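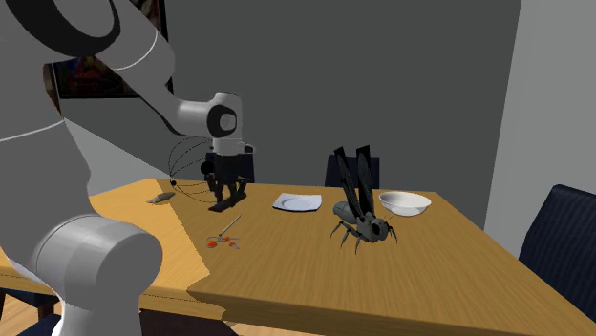 About Drusbridge Adult Learning

Drusbridge is an independent college for adults who want to go back to studying. We teach evening and weekend courses in languages, bookkeeping, maths and written English from our building on Plandach Road. There are no entry requirements for most courses, and you do not need to live in the town to enrol.

Our history

The college started with 2 classes, one in French and one in basic bookkeeping, held in rented rooms above the Nouri bakery. When the bakery needed the rooms back we moved to the former Dasau print works, where we still are. The old paper store is now the library and study room. The loading bay has been closed in and used as the main entrance, so please ignore the older door on the side street, which is kept locked.

Courses

We run 17 courses this year. Most last one term and meet once a week for two hours. Languages are taught at beginner, lower and upper level, apart from Italian, which has no upper group at present. Maths and written English can be taken with or without an exam at the end. If you are not sure of your level, ask for a short placement chat before you book.

Class sizes are kept small. A course that does not fill may be put back to the following term, and anyone already booked can choose a refund or a transfer.

Our students

Last year 301 people studied with us. Many work full time, some are retired, and a good number are preparing for a change of job. Tutors set homework but it is not marked against you if a busy week gets in the way.

Fees and help with costs

A standard one-term course costs £80, including printed handouts. Textbooks are extra and can be borrowed from the library for some courses. Reduced fees are available for people on a low income. Ask at the office for the form.

Visiting us

The office is open during term from midday until the last class ends. We close for the whole of August. Step-free access is through the main entrance, and there is a lift to the first floor.

Page last updated 10 November 2019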